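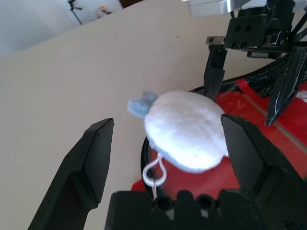 Unit 4: Yarn count and linear density

Recommended reading: Cairns, Notes on Staple Spinning, chapter 2. Problem sheet to be handed in at the Skirkbridge teaching office before the next lab.

4.1 Why diameter is not used

A spun yarn has no fixed edge. Fibres stand out from the surface, and the body of the yarn flattens under very small loads. Two people measuring the same yarn with the same gauge will usually get different diameters. Yarn size is therefore stated as a relation between length and mass, both of which can be measured with ordinary equipment.

4.2 Direct systems

In a direct system the count is the mass of a fixed length. A higher number means a thicker yarn.

Tex: mass in grams of 1000 metres.
Decitex: mass in grams of 10,000 metres.
Denier: mass in grams of 9000 metres.

It follows that 1 tex equals 10 decitex or 9 denier. Tex is the preferred unit in this course. Denier is still met in filament yarns and hosiery.

4.3 Indirect systems

In an indirect system the count is the length of a fixed mass. A higher number means a finer yarn.

Metric count (Nm): metres per gram.
English cotton count (Ne): number of 840-yard hanks per pound.

Conversions to tex:
tex = 1000 / Nm
tex = 590.5 / Ne

Students often average indirect counts directly. This gives the wrong answer when equal lengths are combined. Convert to tex first, find the mean, then convert back.

4.4 Folded yarns

For a folded yarn in tex, add the counts of the components. Two ends of 30 tex give a resultant of 60 tex before any allowance for twist. Twisting shortens the yarn, so the measured resultant is normally a little higher. Write R before the value when a resultant count is meant.

4.5 Moisture

Wool and cotton take up water from the air, and their mass changes with it. Condition all samples in the standard atmosphere until the mass is constant. Record the temperature and relative humidity on the results sheet.

4.6 Worked example

A cone of Kozan carded wool is sampled. A length of 2000 m is wound off and conditioned. Its mass is 959 g.

Linear density = 959 / 2000 = 0.4795 g per metre
Multiply by 1000: 479.5 tex
Nm = 1000 / 479.5 = 2.09

The yarn would be sold as Nm 2. State the measured value in your report, and give the nominal value separately.

4.7 Problems

(a) Convert Ne 20 to tex and to denier.
(b) Find the resultant tex of three ends of Nm 40, ignoring twist contraction.
(c) Repeat (b) with a contraction of 4 per cent.

Queries on the problem sheet to Murray Ouellet.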